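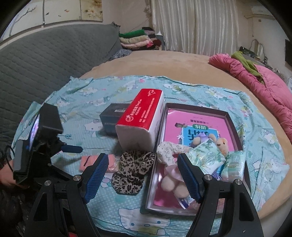

My doubts about going all in on hand-held collection haven't gone away since the call, and since I was asked to put them in writing, I'm replying to the whole message. Quoted parts are trimmed. I'll start with clutter, which the proposal treats as free variety. A person standing at a bed like this one looks at a plush toy heaped on a pink workbook in a box lid, with a pack of tissues next to it and a leopard-print cloth thing in front, and decides in half a second what to grab and from which side. The decision gets made with two eyes and a neck that turns. What goes into the recording is the view from the tool. Then we ask a policy to learn the choice from the tool's view alone, and when it reaches for the wrong thing we say it needs more data.

> I'd like us to stop teleoperating the arms for household tasks and
> move the whole budget to hand-held grippers. Same jaws, same camera,
> no robot in the loop. People pick it up in minutes. We got 39 usable
> demos in one afternoon, which is more than the Tremow rig gave us in
> its best week.

I believe the 39. What I would like to know is who called them usable, and when. If usable means the tracking held and the file opened, fine, but that's a statement about the recorder. On the Tremow side a demo isn't usable until the arm has played it back and the object ended up where it was supposed to. That check is slow and it throws out a lot, and it's a big part of why the weekly number looks so poor. So the two counts are measuring different things and I don't think we should be setting a budget by comparing them.

I'm no fan of the Tremow rig, for the record. The leader arms are heavy, the lag makes everyone move like they're underwater, and the left elbow joint still sticks near the end of its travel. After an hour on it your demos are worse than when you began. But when it can't reach something, you find out right then. With a tool in your hand you just lean over.

Leaning over is a real problem on a bed. A mattress is wide and the far side is a long way from where anyone stands. A person leans, puts a knee down, twists a wrist to get past the headboard. The arm on its stand can't do any of those things. I went through the reach numbers for the Brultel arm, and a good part of a full-size bed is either out of range or only reachable with the wrist close to its limit. Any demo that picks from there is teaching a motion we can't run. We can filter those out later, sure, but then please let's quote the number after filtering.

> The other thing is variety. With the arms we're stuck in the lab with
> the same table and the same bin of blocks. With the hand-helds we go to
> real bedrooms and kitchens. I think 1,000 demos across a lot of homes
> beats any amount of clean lab data.

I agree with more of this than you might expect. The table data is boring and it shows. A policy trained on it does well on our table and goes to pieces when somebody changes the tablecloth. Real bedding, real junk, real light, yes please.

Where I get off is the jump from variety to "beats any amount". In the Alemneh runs we had plenty of variety in objects and next to none in how people did the job. Everyone had watched the same intro clip and everyone came in from the same side at the same angle. When the approach had to be different, because something tall was in the way, the policy did the usual approach anyway and plowed into it. So I'd ask for variety in method as well, written into the instructions, and somebody has to go through the recordings and see whether we got it. More homes won't fix it if the habits come along with the people.

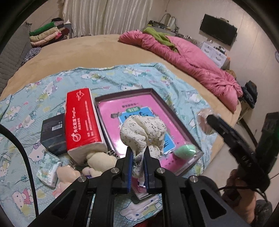
Soft things worry me more than anything else on the task list. A box has one shape and you can tell from most angles how it's sitting. Cloth has whatever shape it had last, and a new one once you touch it. Take a bunched piece of cream fabric with little dark sprigs on it, pinched between the blue pads, with the top puffed out above the jaws. Nearly everything the policy would want to know is behind that puff: it covers a good part of the pink book in the tray, and the gripper itself hides part of a small pink pack below. The person holding the tool can look around the cloth. They can also feel how much of it they've got, and whether it's slipping, and they squeeze a bit harder without thinking about it. We log jaw width. We don't log force. So the squeeze never makes it into the data, and the width on a wad of cloth tells you very little about how well it's held.

With the remote arms we at least have motor current, which is a crude stand-in for force but better than nothing. You can see it go up when the jaws close on something firm. I know people dislike that signal because it's noisy. It's noisy and it's there.

Then there's the two-tool question, which the proposal skips over.

> Two-handed tasks should be no harder. You hold 2 grippers instead of
> one and sync the clocks.

Syncing the clocks is the easy half. The hard half is knowing where one tool is relative to the other, closely enough that a handoff in mid-air lands in the other jaw and doesn't miss by a finger's width. Each tool tracks itself against the room. When both are over the same patch of bed they also get in each other's view, and so do hands, sleeves and cables. A tracker that wants a still background now has a moving arm in front of it. I've seen this go wrong in recordings that looked fine to the eye. The path had a small jump in it, and you only noticed when you plotted both tools together.

Hands bother me for a second reason. In a hand-held recording a person's hand is often in view, at the back of the other tool. When the robot runs there's no hand. There's a gray wrist casing and a lot more metal. The usual answer is that the network learns to ignore it. Maybe so. I've heard the same said about shadows, and we had an entire month where the policy was waiting for a shadow before it closed the jaws. I'd like us to test this one before we have a big pile of data that depends on the answer. Mask the hands in half of what we have, train both ways, and compare on the arm. It's a few days of work.

> Rarkar says their new unit closes the gap on tracking and they can ship
> before the end of August. I'd rather order now than sit around.

Has anybody here had the Rarkar unit in a cluttered room with the lights low? All I've found is their own clip, shot on a bare white table with one mug. It could be very good. I can't tell from a mug. Could we ask for a loaner and take it to a bedroom with long curtains and a shiny plastic wrapper or two lying around, because glare and plain fabric are what has tripped up every tracker we've tried so far? If they won't lend one I'd take that as information.

What I'd be willing to sign off on is smaller than the proposal. Collect 100 hand-held demos of one task – clearing small things off a bed into a tray would do – with soft and hard objects mixed. Replay every one of them on the Brultel arm, no learning, just the recorded path, and write down how many end with the object in the tray. Do the same task on the Tremow rig for the same number of hours, not the same number of demos. Train on each and test both in a room neither has seen. Whoever tests shouldn't be told which policy is loaded.

If the hand-helds come out ahead, I'll stop complaining and help pack up the leader arms myself. If they come out ahead on boxes and packs but fall apart on cloth, which is my guess, then we split the list and keep remote control for the soft stuff until somebody gives us a force reading on the tool.

One thing I'd rather not do is decide by how it feels to collect. Yes, the hand-held is pleasant and the rig is miserable, everyone says so and I don't argue. The person collecting is the only one in the chain who gets to enjoy that. The arm gets the file.

Two small items while I'm writing. The naming scheme in the shared folder changed partway through the last batch, so anything with the short prefix needs to be redone or the loader skips it silently. And the jaw width on the second tool reads slightly open when it's fully shut – some drift in the zero, I think. Please close it all the way and reset before each run, and note in the log that you did.

I can bring the replay script up to date for the new tool by the next call if someone sends me the pad measurements. The drawing in the folder is for the old pads.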